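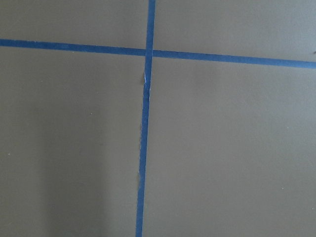
I've been rewriting our house rules for floor and bench markings this week, and I have got far too many opinions about tape. The rules we had were a single page somebody printed in November, and all they said was "mark the zero point clearly". Clearly to whom?! Blue painter's tape is what everyone reaches for, me included, and I'm fine with that: it shows up nicely on a dull grey-green surface and you can lift it again when the layout changes. But look at the vertical strip just under the crossing, where it's creased up into a little ridge, and then at the sideways strip, which doesn't quite line up from one side to the other. So where is the middle of that cross? I'd say one thing, you'd say another, and if we each teach the arm our own version we've got two zero points and a long afternoon ahead.

So, rule one in the new draft: a tape cross is for people. It tells you which patch of bench belongs to the job and roughly where things go. If a program needs a real position, it gets a proper fixed pin or a printed target, and the tape just helps you find it. I nicked this from the way they do it over at the Jollbridge site, where the pins have been in for ages and the arguments about "who moved the cross" have more or less died out.

Rule two is about replacing tape. If it's wrinkled, ragged or lifting, take the whole strip off and lay a new one. No patching! Patching is how you end up with three layers and an edge that wanders. Cut the ends with a knife or scissors too (I tear mine, I know, I'm working on it).

Rule three got the most grumbling. Whoever relays a mark has to write it in the log, with initials, and then run the slow check before anyone goes back to full speed. Zdislava Beneš, who looks after the cells at our Clestden unit, wanted it stricter still, with a second person watching the check. We had a good back and forth about that and I gave in. She's right that when you've just put the tape down yourself you see what you meant to do.

The other bit I've added is lighting. A soft shadow across half the work area doesn't bother me when I'm reading a mark by eye, but a camera set up in the morning can be a lot fussier by teatime. So the draft says to do the check with the lights as they'll be for the job, blinds and all.

Numbers, for those who like them: the printed target sits 345 mm in from the bench edge, and the slow check covers a 400 mm square centred on it. Please don't copy those for your own bench, they only suit ours.

The Zevthorpe lot have asked for a copy and they'll get one once I've sorted out the section on colours. At the moment blue means "working area" on our benches and "keep clear" on theirs, and we share two people between the sites, so that wants fixing before anything else goes round. I'm leaning towards red and white for keep clear and leaving blue alone. If your place has settled on something different, tell me in the comments, I'd love to see it before I print the thing.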